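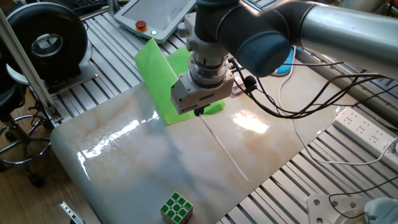

A glossy table is a beautiful thing until you turn on a lamp. I learned this slowly, over one winter, and I want to write down my notes before I forget them, because two readers asked me how I keep a small work surface in order.

My top has a marble pattern, cream with some beige and tan lines. I bought it from a shop called Banov for 43 euros, as an offcut with rounded corners, and I was proud of the price. In the evening I sat down with my tea and saw mostly white light. Every lamp in the ceiling was there a second time, lying on the table. If you read paper on such a surface, your eyes become tired after one page.

The first rule I made is that only few things may live on the table. I come from a family where the table is a kind of second closet, so this was hard for me. At the moment the permitted things are these:

1. The desk lamp. It is white with some blue on the round base, and it stands toward the back, on the right. I tried it on the left for all of March and I was always writing in my own shadow.

2. The cube. It sits at the front edge with the green face up. I can solve one face, and green is the face I can solve. My nephew can do the complete cube in 220 seconds and he is not impressed with me.

3. One small box, white and red. A box is allowed if it is small and if it has its place behind the cube, where my elbow does not arrive.
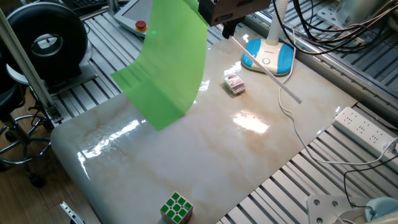
The cables

With the cables I am less strict, but I have an opinion. The cable of the lamp is white, and it runs down the right side of the table and over the edge. I like a white cable on a pale surface, the eye goes over it without stopping. The power strip is also white, and it lies to the right, beside the marble top and lower than it. For years I kept my power strip on the floor, and for years I went on my knees each time I wanted to plug in something. If you are past fifty, please put it at the height of your hand.

I read on the forum Clekena that one should tie all cables together with a textile band. I did this once at home in Arnia. Then I wanted to move only the lamp, and I had to open everything again. Now I let them hang in peace.

For cleaning I use a soft cloth, a little warm water, and a second cloth to dry. I tried a polish from Tautahi which promised over 1000 wipes from one bottle. I did not count, but the surface became so bright that I stopped using it after a week. A shiny table does not need help to be shiny.

About the reflections I have only a partial solution. I lower my chair a little, and I put the paper where the bright patch would be. In this way the patch falls on the paper, and there it is useful. A matte desk pad would be the normal answer, and I know it, but then I would not see the marble anymore. 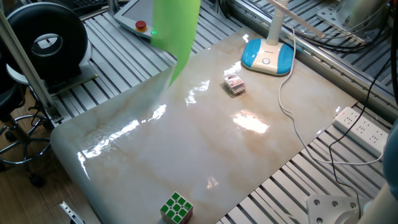 Charalambos Tzavaras

P.S. Somebody wrote to me after my last post and asked if a real marble top would be better. I do not have experience with it. A neighbor received an offer for 2000 euros without delivery, and she bought a bicycle. If you have lived with real stone on your desk, write to me if it is cold under the arms in the morning, I would like to know this before I start dreaming about it.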